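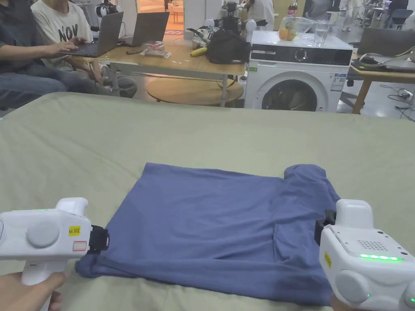 Arcade Cabinet Inspection Checklist, With My Comments
By Nele Stevens

I've been going through older upright cabinets with this list for years, and the latest one is the Iltumine cab I picked up from D'Amico in Cellham. What a machine! Original side art, original bezel, and a marquee I would happily hang on a wall by itself. I've left my notes from that inspection in, so you can see what a pretty good cabinet looks like on paper. There are 11 checks. Do them in order, and leave the cabinet unplugged until number 9.

Outside the cabinet

1. Stands level on all four feet, doesn't rock.
Result: FAIL, fixed.
One leveler was screwed all the way in. Two turns with a wrench and it was fine. Rock the cabinet gently from the side at shoulder height, with somebody on the other side.

2. Casters and base panel sound, no swelling or crumbling at the bottom edge.
Result: PASS.
I was so ready for bad news on this one. Cabinets that lived in basements soak up water from the floor, and the bottom few inches go soft like a wet cracker. This one is solid all the way across. Push a thumbnail into the corners to check.

3. Monitor glass and marquee free of cracks, retainers tight.
Result: PASS.
The lower marquee retainer was missing a screw. I had a match in the jar.

4. Power cord: no cuts, no tape, ground pin present.
Result: FAIL, replaced.
The ground pin had been snipped off. I see this a lot on cabs that worked in old buildings, and it's the one item on the list I won't bend on. No ground pin, no power. A new three-prong cord is cheap, and wiring it in took me less time than finding my strippers.

Inside, unplugged

5. Back door opens and locks, interlock switch moves freely.
Result: PASS with comment.
The switch works, but there was a bit of folded cardboard tucked beside it, so at some point it was being held shut. Cardboard removed. If you find yours bypassed, put it right before you do anything else.

6. Fuses match the values printed on the label.
Result: FAIL, replaced.
Pull every fuse and read the end cap, even the ones that look fine. The label called for a 3 amp and I found a 7 sitting there looking perfectly innocent.

7. Harness and connectors: no burned pins, no bare wire, no mouse damage.
Result: PASS.
Beautiful harness, with all the factory lacing still on it! The edge connector had a little browning on the 5 volt pins, which I cleaned up and noted for next time.
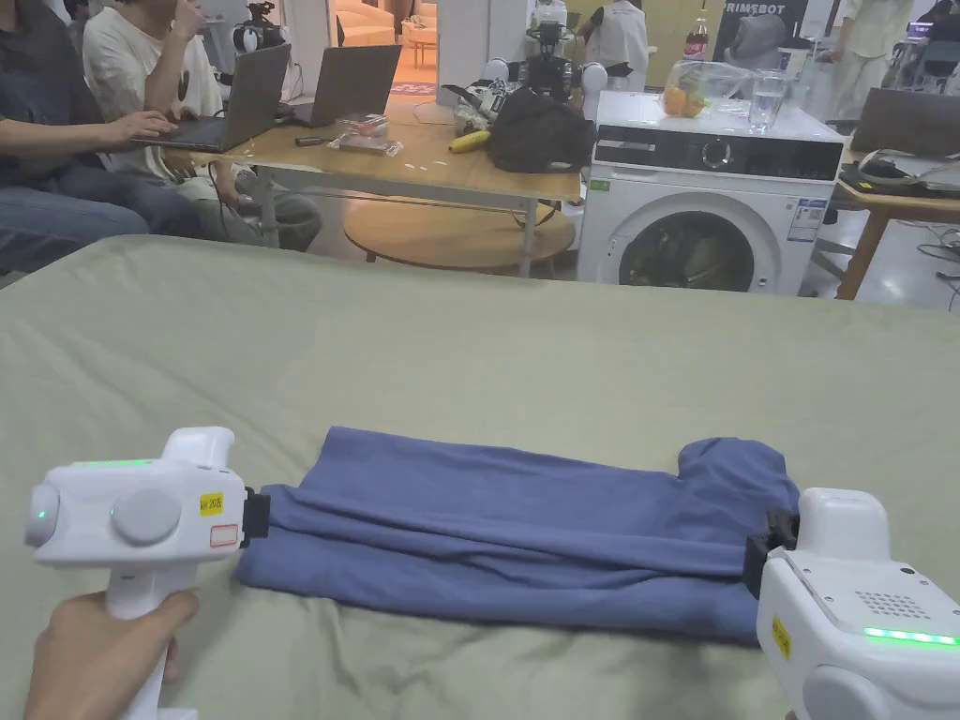
8. Monitor chassis: neck board seated, anode cup flat against the tube, no leaking capacitors.
Result: PASS, looking only.
Hands off. A picture tube can hold a dangerous charge long after the plug is pulled, and discharging one is a job to learn in person from someone who does it regularly. I learned at Makelgate, on a bench, with a tech standing next to me the whole time. For this check you need a flashlight and your eyes.

Power on

9. Voltages at the game board within range.
Result: PASS.
Disconnect the board first, test the supply with a meter, then hook the board back up and test again. Mine read 5.04 with the board connected. Lovely.

10. No hum, smell or smoke over the first 6 minutes.
Result: PASS.
Stay right there with your hand near the switch. A warm, dusty smell is normal on a cab that's been sitting. Anything sharp or fishy, shut it off.

11. Metal parts the player touches are grounded.
Result: FAIL, fixed.
The coin door had lost its green wire. Switch off and unplug, then check from the coin door and the control panel to the ground pin with the meter on continuity. New wire, new ring terminal, beep!

Final comments

Four fails, all repaired, cleared for play in March. I still want to recap the monitor chassis, and the player two start button sticks. Anyway, I played it for most of an evening and my best score is 2,600, with the first bonus life at 1,000 if you want something to aim for.

Next inspection: before it goes back on the floor at Makelgate. Repeat checks 1, 4, 5 and 11 any time the cabinet gets moved.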